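Premelano, ring task, cell Plato
Tuesday, started 8:40

Aim for today: bring the ring passing demonstrations up to a first usable batch of 80, with the new task text, and write down which kinds of failure we keep. The goal for the whole task is 500 and we agreed last month not to train anything serious before that, only a small test run to see if the data loads.

Task text as it is now in Lumbantobing (our recorder, for the new people in Jirkton): "take one key ring and pass it to the other arm". The old text said "pick up the ring and hand it over carefully". I removed "carefully" as it meant something different to every operator. One person drove so slowly that an episode took three times as long as the others, and then the length filter threw it out.

Morning check before recording:
- both leader arms moved by hand through the full range, no sticking
- grippers closed and opened ten times each, zero position saved again
- clocks compared between the cameras and the joint log. Offset was small and stable, I wrote it in the session header
- exposure locked on all cameras. Last week it was on automatic for one overhead camera, and the brightness jumped each time an arm went over the table

The exposure point is important enough that I have made it a condition in the start script. If the value is not locked, the script stops with a red line. It is annoying, but I prefer this to finding it later.

First block, nine episodes, only to get my hands warm. I do not keep warm-up episodes in the training set. They are in the folder "practice" and please do not move them. I know they look fine when you play them, but the grasp is later and the path is longer, and a model trained on a mixture of warm and cold operators learns to hesitate. We saw this with the drawer task in the spring.

Second block went well. What I notice when driving: the hard moment is not the grasp. It is the moment when both grippers have the ring and one must let go. If the receiving side closes a bit too high, the ring turns when the other side opens, and then it sits at an angle. This is still a good demonstration, in my opinion, if the operator corrects it in a calm way. I mark these with the tag "corrected" so we can weight them up or leave them out. Please do not use "failed" for them. "Failed" is only for when the ring falls and is not picked up again, or when the operator stops.

Also the view matters much more than I expected. From above, a thin ring nearly disappears behind the fingers. The wrist cameras are what make this task possible. I tried to drive one episode with the overhead picture only and I missed three grasps one after another, so the model will surely need the wrist views as well.

Overview of Plato, then one of the wrist views: 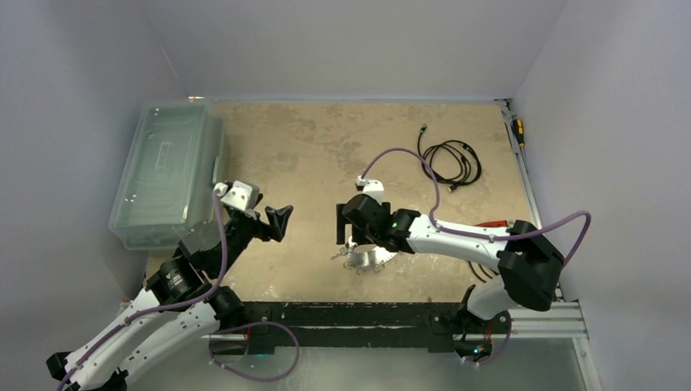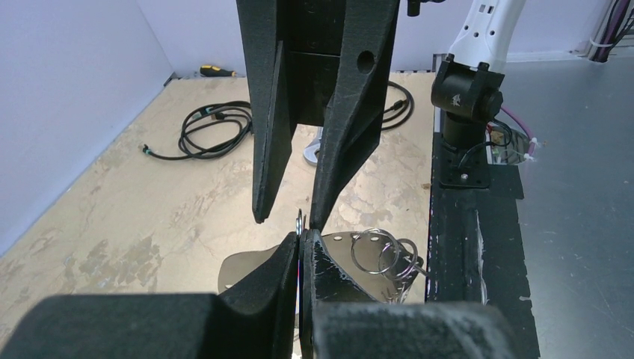
A question which came up at lunch, and I want to have my answer written somewhere: should we clear the table completely before each session? My opinion is no. The final test will be on a normal bench with other things on it, and if the model only ever sees a bare table it will be disturbed by the first pen. But the other things must change place between blocks. If something stays at the same spot for the whole batch, the model can use it like a landmark, and then we have a new problem. So the rule from now on: between blocks, move what is lying on the table, also near the back wall. It needs one minute. There is a field "layout" in the session form where you put a new letter each time. Today I went from A to D.

The cables of the arms are a different matter. They should be out of the working area and they should hang the same way each day. I know that a loop can slide forward when the arm folds back, so look at it between blocks. If a cable goes across a wrist view during a grasp, stop and start the episode again.

Afternoon block, 13:30. Here I had most of the bad ones. Reasons, as far as I can reconstruct from my tags:
- ring slipped at release and left the reachable area
- two rings taken at once. They hang on each other and you see it only when you lift. I stopped these episodes, but perhaps we should keep some of them if the operator shakes the second one free. To discuss.
- recorder dropped frames on one wrist camera. Lumbantobing gave the warning at the end and not at the moment when it happened, which costs a full episode each time. Ticket is open.
- me, tired, wrong pedal

In total 14 episodes marked as failed and taken out. They are not deleted. I put them in "rejected" with the reason in the file header, because the group that works on success detection asked for negative examples and this is the cheapest way to get them.

After taking these out I recorded again until the 80 were full, finished at 16:50. It is more than I planned for one person in one day and I would not do it again. In the last block my paths are visibly lazier, I go lower over the table than in the morning. I left these episodes in, but with the tag "late".

One thing on the fingers. The printed ones give a good hold on thin metal when the tips meet exactly, and a poor one when they are a little shifted against each other. After the pause I loosened and tightened one set again with the tips pressed together, and then it was better. I suggest we do this each morning as part of the check - I have added a line in the checklist. Somebody should also think about a softer tip, but then please for all grippers on the same day, and with a new hardware number in the session form. Otherwise we will have half of the data with one friction and half with the other and no possibility to separate them.

Test load of the batch: started at 17:05, all episodes open, length distribution has one peak and a small tail to the right. The tail is nearly all "corrected". Joint values without jumps. The picture and joint times fit well where I looked, at the closing of the gripper, in nine episodes picked at random.

Open for next session:
1. Decide on the two-rings case.
2. Ask for the frame warning to come at once, with a sound.
3. A second operator for at least half of the next batch. All in this one is my style, and I always start with the same arm.
4. Swap the starting side, see point 3.
5. Copy the raw files to the Jirkton storage before the local disk is full. I started the copy at 17:20 and it was still running when I left.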